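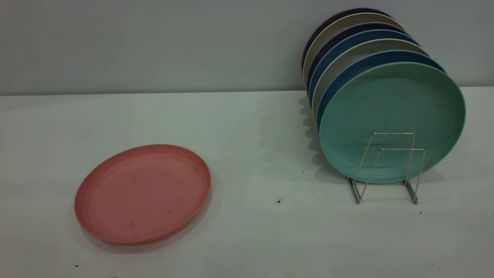
My little hatchback has a manual gearbox and 34 different squeaks, and I've been fixing the cheap ones myself at the kitchen table in Widstead. A few tips, mostly pinched from my neighbour Troels.

Sticky gear boot? Unclip it, turn it inside out and wipe it with warm soapy water. Let it dry overnight before it goes back on, or you'll get that wet-dog smell (ask me how I know).

Rattly trim clips are worth replacing. Mine cost seven dollars a bag and I've still got half of them.

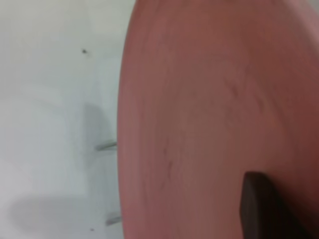

Touch-up paint is where I used to come unstuck. Shake the bottle for ages, dab it on thin, and leave it a good hour between coats. Look at the colour by daylight too — reds are shockers for this. A matte pinkish red like the curved one in the photo goes from nearly peach to a brownish rose depending where you look, and faded duco does the same on a bonnet.

Last one. Keep a notebook in the glovebox and write down the odometer whenever you top up the oil. I started last August and caught a slow leak 1,026 kilometres later. Troels reckons it's the sump plug washer, so that's next.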